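Interpersonal Relationships, unit 2: Roommates and shared households
Handout + my lecture notes (cleaned up a bit, not much)

Read before section. Bring the Jendden survey sheet, filled in, we'll need it in the second half.

1. Why roommates get their own week

Not family, not quite friends, not partners. You see them in the bathroom line at 7 am. Most of the friendship theory from last unit assumes people can step back when things get tense. Roommates can't. The lease is still there, so is the sink.

Key term: forced closeness. Living near someone before trust is built. Can speed a friendship up, can also burn it out by January.

2. The Ero house diaries

Class project, earlier group. 123 students kept a diary of every small annoyance at home, 890 entries total. Caution, self report, all one campus, people write more when they're mad. Don't quote it as proof of anything in your paper.

What came up again and again: noise, guests, dishes, food. Money came up less than we expected. Food entries were the longest by far, and hardly ever about the price of the food. "She didn't ask." "He knew it was mine." It's about being considered. 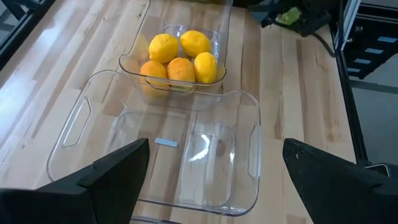

Fig. 1. Lemons in a clear bin.

Terms to know for food conflicts:
- open shelf: anybody can take, anybody restocks
- closed shelf: each person has a space, ask first
- drift: starts closed, slowly turns open, one person never agreed to it

Drift is the one that causes trouble. No single moment to point to. The person who feels used waits too long, then blows up over something tiny (a yogurt, half an onion) and the other one is truely surprised.

3. Raising it

Two common mistakes. Hinting, and the note on the fridge. A note reads colder than you meant and you're not there to soften it.

Try instead: pick a calm time, say what happened once, say what you'd like from now on. Skip "always" and "never." Then stop talking. Students find the stopping part hardest.

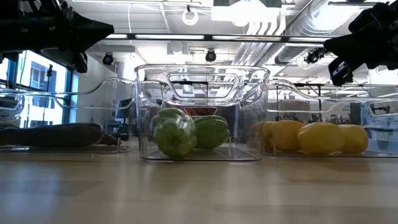 Also let the other person have a complaint of their own. If you come in with one and leave with two, fine, normal. Write down what you agreed, same evening, short. Households in Jendden Hall that did this told us they argued about the same thing less often. Again, self report.

4. When it isn't a roommate problem

Sometimes the dishes are just dishes. Sometimes a person is lonely, or the friendship has cooled and niether one wants to say so. Look at timing. Did the complaints start after somebody got a new partner, a new job, a new group?

Case for discussion: the Issa Street apartment (separate sheet). Decide which shelf type they began with and where the drift starts. Be ready to argue it.

For next time: Zunance reader, chapter on moving out and staying friends. One page response, typed.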